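My Summer With the Jurngate Sunday Pages

August 2019

I have been meaning to write about the Sunday pages since March, when the box came, and every time I sit down to it I end up reading the things again instead. So this will be a bit of a ramble, and I hope you'll forgive me.

Some of you will remember that I collect old newspaper comics, in a small and not very organized way. I don't have the money for original art and I don't have the patience for complete runs. What I like is the paper itself, the big color sheets that somebody saved in a trunk or a cupboard, with the folds still in them and now and then a grocery sum penciled in the margin. When a house clearance dealer in the next county listed a box of "funny papers, foreign and American, mixed," I drove over that same afternoon and paid more than I had promised myself I would.

There were 187 sheets in it. I counted them twice on the living room floor, mostly for the pleasure of it. A good half were things I knew, or knew of, in the usual tired condition. But near the bottom, wrapped in a piece of brown paper, was a run of a strip called Merora, from the Jurngate Courier, which I had only ever seen mentioned in a footnote. I had always assumed it was a children's feature, something with rabbits. It isn't at all!

Merora is a girl who lives in a lighthouse with an uncle who never speaks. Each Sunday she goes down the stairs to fetch something (a lamp wick, a loaf, a letter) and the stairs take her somewhere else. That is the whole idea, and it never changes, and I could read it forever. The stairs are always drawn down the left side of the page, one long column from top to bottom, and the rest of the panels open off them like rooms off a landing. You read down and then across and then back to the stairs. It sounds fussy when I put it that way, but your eye just does it. My niece, who is eight, had no trouble. I was the one who got lost on the first page and had to start over.

The artist signed himself Van Dijk, with no first name, in tiny square letters tucked under the bottom step. I have spent a good many evenings trying to find out who he was and I have very little to show for it. The paper's own announcement of the strip says only that he was "lately arrived" and had "drawn for the theater." I can believe the theater part. He loves a curtain, and he loves a trapdoor, and whenever Merora comes out into a new place there's a row of figures standing at the back, watching her, the way a chorus would. The lettering is a bit shaky in the early pages, with words squeezed in at the edge of a balloon, and I wonder whether he was working in a second language. By the later ones somebody else is lettering it, or else he practiced very hard.

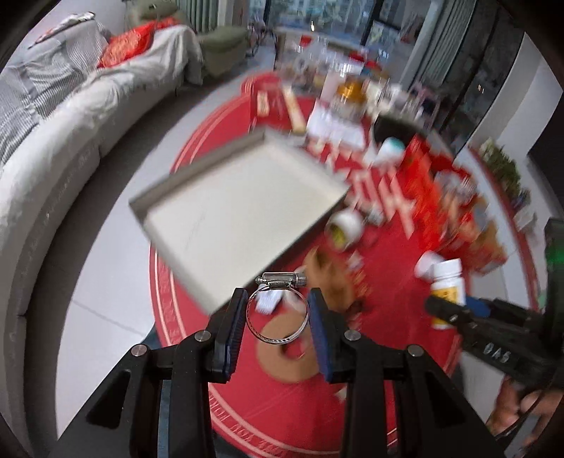
The color is what I keep going back to. Whoever made the color guides for the Courier was given a small palette and used even less of it. There's a page set in a market under the sea where everything is a flat grayish green except Merora's scarf, which is yellow, and you follow that scarf through the crowd from one panel to the next without ever needing an arrow or a caption. A lesser page would have made the fish orange. I've got plenty of lesser pages in the same box, and I'm fond of them too, but they do make the fish orange.

I should say something about the run, for those of you who like to have these things straight. The sheets are numbered in the corner, and mine go up to 13, with four gaps, so I have nine pages in all. I don't know if it ended at 13 or if the person who saved them simply stopped saving. The last one I have doesn't feel like an ending. Merora goes down for a candle, comes out in a theater (of course) and sees her uncle up on the stage with his mouth open, as if he's about to speak. Then it's back to the stairs, and home, and the uncle in his chair as quiet as ever. I nearly shouted at the paper.

I did write to the library at Jurngate, and a very kind person there looked through the bound volumes for me. Most of the Sunday supplements had been taken out before the volumes ever reached them, which is a sad and common story. The color sections were bulky, or they were pretty, and so they went missing one way or another. She found one mention on a letters page, from a reader who wanted to know what was the matter with the uncle. The editor replied that all would be told. I would give a lot to know if it was.

The only other trace I've come across is in an auction catalog from some years back, where lot 3502 was "a pen drawing, girl on staircase, unsigned." The picture beside it is the size of a postage stamp and so murky that I can't make up my mind. The staircase does run down the left. The buyer isn't listed, naturally. If that was you, and you happen to be reading this, please write to me, I promise I'm not after it. I'd only like to see a better picture.

As for keeping them, I've gone back and forth. I started with plastic sleeves, then read that I had bought the wrong sort of plastic, and then I found the Ellonik folders that a fellow collector on the newspaper strip forum swears by. They're plain gray card, wide enough that a full sheet lies flat, and they shut with a cloth tie. They are not cheap. I bought enough for the Merora pages and a few favorites, and everything else is still in the box it came in, with clean tissue between the layers. I did try scanning one page in sections and joining it up on the computer, but the seam ran right through the staircase and it bothered me so much I deleted it. A friend of a friend has a copy stand, and I'm hoping to borrow it once the weather cools off and the spare room is bearable again.

I'll put the pages up here when I have decent copies, starting with the market under the sea. In the meantime, if anyone has an attic anywhere near Jurngate, I have gaps at 4, 7, 8 and 11, and I'm a very quick driver.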